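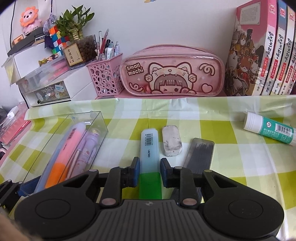 October, and the hand gripper is due its service. I do it every 50 hours of use. The rubber pads come off first. I wipe them with a damp cloth and leave them to dry while I check the pivots for play. One on the left had loosened again, so I put a drop of Geltau threadlocker on it and left it for 20 minutes.

Hajnalka Fodor over at Plesstead swaps her pads at 3,000 closes. My counter said 2,563, and they still had some bite, so they went back on.

After that I run the jaws slowly on small things from the desk, light ones first, and listen for clicking.

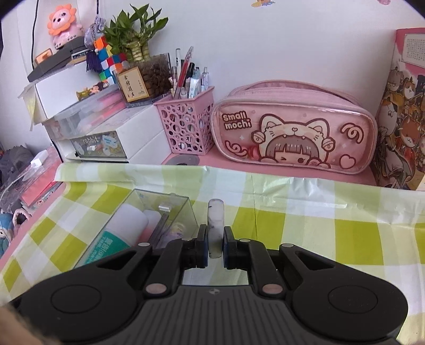 How tight should the pivots be?

Tight enough that the jaw tips don't wobble sideways, but loose enough that they open fully without help.

I've ordered a spare set of pads from Frei.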